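Workshop notes: the two-arm bench

Embla Fjeld

The two-arm bench in the back bay of the Drellby workshop has been running in its present form since January. Several members have asked for a written account of what was changed and why the booking sheet still shows it as unavailable on most evenings. The short answer is that the arms are usable and the calibration is not finished.

The original build put both arms on a single sheet clamped to the old lathe stand. The sheet flexed. With one arm at full reach the tip of the other moved by 2 mm, enough to spoil any handover between them. Nabil Sleiman rebuilt the base over the Christmas break with a stiffer top and cut openings in the front edge so that the electronics plates sit in the table and the shoulders bolt down directly above them. Cable runs to the drivers are now short and the plates can be lifted out from the front without disturbing the arms.

Power comes from one Estex supply feeding both sides through separate fuses. The fuse on the left side failed twice during the first fortnight. Ronaldo Mercado traced the fault to a crimp on the shoulder motor lead, remade it, and has since checked every crimp on the right side as well. He found one more that he did not like.
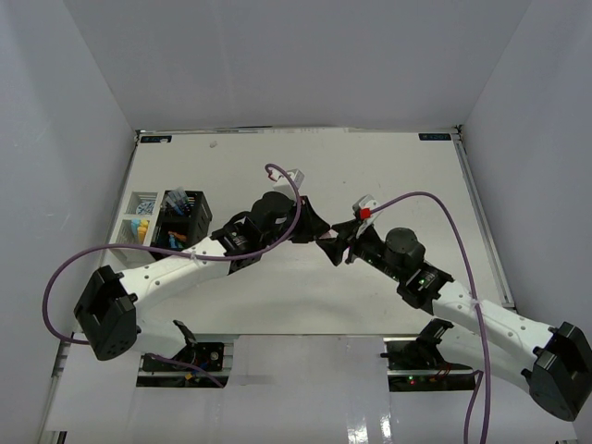 Calibration of the pair is done one arm at a time and then together. Each joint is driven slowly to its end stop, the encoder value is stored, and the arm is brought back to its park position. For the joint check both grippers are sent to the same point near the centre of the table, stopping just short of contact, and the gap between the jaws is measured with feeler gauges. The result is entered in the log with the payload and the supply voltage. If the gap has changed by more than half a millimetre from the previous entry, the shoulder zero is repeated before anything else is touched. The purple camera cables need to be watched during this move. Each is left in a wide loop so that the wrist can turn through its full range, and a loop that has been shortened by tidying will pull on the camera and shift its aim. Please do not tie them back to the links.

The log at present holds 44 complete runs. Of these, 20 were made before the crimp was remade and have been marked as unreliable. They have been kept in the file because Hannelore Pfeiffer wants them for comparison when she looks at the drift in the left elbow. The drift is small, always in the same direction, and greater after an hour of continuous work. She suspects the gearbox and has ordered a replacement from Clandell. Delivery is expected before Easter.

The control software is the Tiongson branch, with our own limits file. Anyone starting the bench should load the limits file first. The default limits assume a single arm in open space and will allow either arm to drive into the walls or into its neighbour. Amado Castillo has written a start-up script that refuses to enable the motors until our file is found. It does not yet check that the file is the current version, so look at the date on the first line.

Parts and assembly have cost 2,830 pounds to date, including the first base, which was scrapped. The gearbox is not in that figure.

Members who want to use the bench need the ordinary electrical induction and one supervised session. The supervised sessions cover the emergency stop, the start-up script and the joint check described above. Ask Nabil or Ronaldo for a slot. The Python exercises on the shared drive can be done beforehand and will save time on the night.

Two jobs are open to anyone who wants them. The wrist bolts need a torque table, as they are being tightened by feel and have been found loose more than once. The log also needs a proper template, with units in the column headings. Send drafts to me and I will put them in the bench folder.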